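Tuesday, after lunch

Dollgate tower, second go. The ticket says "random shutdowns, supply suspected," and I don't buy it. Everybody suspects the supply. It's the biggest box in there and has a label on it, so it gets the blame. The last machine from Dollgate came in with the same story and went out with a new supply, and it was back within the month.

Cover off and the tower down on its side on the slatted table. Before anyone orders parts I want the boring stuff ruled out: both memory modules, the expansion card, every SATA cable at both ends. I don't like the way the light-blue one loops up from the lower drive bracket. Could be fine. I'd still swap it for a shorter one.
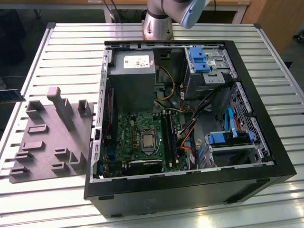

The Dralix test sheet says to log fan speed before touching anything. First reading 2,950, second 2,588, third 3,490, all at idle with the same settings. Either the fan is hunting or the sheet's method is no good, and I lean toward the sheet. Would like somebody else to repeat it without looking at my numbers.

Also not convinced by step 7, "reseat processor as a precaution." A precaution against what? Leaving the retention bracket shut until there's a reason to open it.

To do: memory one module at a time, then the card out, then the drives. Supply last — and only if it fails on the tester.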